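Setting One Place on a Small Table

Posted by Telmo Cifuentes
Filed under: Kitchen and Table
February 12, 2022

This procedure covers one place setting (plate, fork, knife, bowl, mug) on a rectangular table too small for a full layout. It assumes a hard tabletop with no cloth. A placemat changes the spacing in step 2 but nothing else.

Before you start

Wipe the tabletop and let it dry. Check that the table does not rock. If it does, adjust the foot or put a folded card under the short leg now, while the top is clear.

Bring all five pieces to the table in one trip and park them along the back edge. Carry the flatware by the handles.

If a floor fan is running nearby, turn it away from the table until the setting is done. Paper napkins will not stay put in the airflow.

Steps

1. Decide which long side the diner will sit on. All left and right directions below are from that chair.

2. Set the plate first. Center it on the chair and leave a thumb's width between the rim and the table edge.

3. Place the fork to the left of the plate, tines up, handle end level with the bottom of the rim.

4. Place the knife to the right, blade facing the plate, handle level with the fork.

5. Set the mug above the knife with its handle turned toward the right hand. Left-handed diners: mirror steps 3 through 5.

6. Set the bowl. For soup or cereal it goes on the plate. For a side dish it goes to the upper left, clear of the fork. On a narrow top it can go to the right, near the mug, provided the knife can still be picked up without touching it.

7. Sit down and reach for each piece in turn. Move anything your sleeve brushes.

Notes

Lift the bowl to move it. An unglazed foot ring can scratch a painted or varnished top. Noelia Paredes tested felt dots on the foot rings of the Hilley bowls and found they came off in the dishwasher, so I no longer recommend them.

Keep boards, folders and other flat items off the table until the meal is over. They take up the room the bowl needs.

For two diners on the same table, set both plates first, then all flatware, then mugs. Bowls go last.
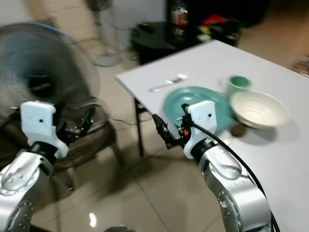
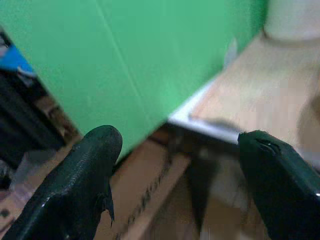

First picture: plate, flatware, mug and bowl on the white table. Second picture: green panel with its white edge, close up.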